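Rental Walk-Through Checklist, With Comments
Unit 7, Drallum Court
Inspected September 19, 2026

The management company hands tenants a one-page form with boxes for Good, Fair and Poor. I filled it in because the lease says I have to. These are my own notes, item by item, and they are longer because "Fair" can mean anything once a deposit is on the line.

1. Smoke alarms
Form says: tested, working.
Result: PARTLY.
Comment: The hallway alarm sounded when I held the button. The bedroom one gave a single chirp, and I don't count a chirp as a test. The button checks the horn and the battery and says very little about whether the thing will notice smoke. I looked for a manufacture date on the back of each. The hallway alarm has one. On the bedroom alarm it has been painted over, and I'd like it replaced before anyone sleeps in there.

2. Carbon monoxide alarm
Form says: present.
Result: FAIL.
Comment: Present, yes, in a kitchen drawer. The form doesn't ask whether it is plugged in. It should be outside the bedroom, and there is a free outlet right there.

3. Hot water
Form says: Good.
Result: NEEDS WORK.
Comment: I ran the kitchen tap until it stopped getting hotter and took the temperature in a mug with a cooking thermometer. 70 degrees Celsius. That will scald you fast, and a child faster. I was told the heater is an Edo and "they run warm." Water heaters have a dial. Somebody should turn it.

4. Outlets and cords
Form says: Good.
Result: PARTLY.
Comment: Plug-in tester used on every outlet I could reach. One in the living room shows an open ground. Two by the kitchen sink have test buttons, and only one of them trips. The previous inspector ticked the whole line with one stroke of the pen, so I have my doubts that a tester ever came out of a bag.

There is also an extension cord running under the edge of the rug to the far wall. It has to come out. Cords under rugs get walked on, and you can't see the damage until you smell it.

5. Floors
Form says: Good, no trip hazards.
Result: PARTLY.
Comment: The dark floor in the main room looks very nice, and that is my complaint. A high shine hides water. The listing called it "slip resistant finish" and I asked what that was based on. The answer was a brochure from Tessier, the people who sell the coating. A seller's brochure is not a test. I did my own crude one with a wet sock and didn't care for it.
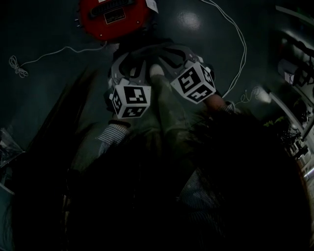

Transition strip between the main room and the hall is lifting on one side. It moves under a bare foot. Two screws would fix it, and it has apparently been "on the list" since last November.

No soft spots found near the bathroom door. I pressed hard along the baseboard with my heel and it held.

6. Windows
Form says: all open and close.
Result: FAIL.
Comment: All close. The bedroom window opens as wide as my hand and stops. If the hall is full of smoke, that window is the other way out, so I am not calling this cosmetic. It feels like paint in the track. Whoever repaints between tenants should be made to open the windows afterward.

7. Railings and stairs
Form says: Good.
Result: PASS, grudgingly.
Comment: The outside railing is solid. I leaned on it with my full weight at both ends and in the middle. Treads are even. The light over the landing works but its sensor is slow, and you are already on the second step by the time it comes on.

8. Stove and range hood
Form says: Good.
Result: PASS with a note.
Comment: All burners light. The hood is a Jastberg with a sticker that promises to remove 98 percent of cooking grease. Ninety-eight percent of which grease, measured where? The filter was so clogged it held its shape when I tapped it. It vents back into the kitchen anyway. Wash the filter and ignore the sticker.

9. Fire extinguisher
Form says: present.
Result: PASS.
Comment: Needle in the green, pin in place, tag current. Mounted near the door and away from the stove, where it belongs. Credit where due.

10. Locks
Form says: rekeyed.
Result: NOT VERIFIED.
Comment: I asked for the locksmith's receipt and was told it would be emailed. No receipt yet. There is a 300 dollar "turnover and security" charge on the lease, and I would like to know which part of it is the security.

Before signing
Items 1, 2, 3 and 6 fixed, and I want to see them fixed in person. Items 4 and 5 in writing with a date. The receipt for item 10. I kept a copy of this and stapled another to the form, over the box marked Overall Condition, where Good had already been filled in.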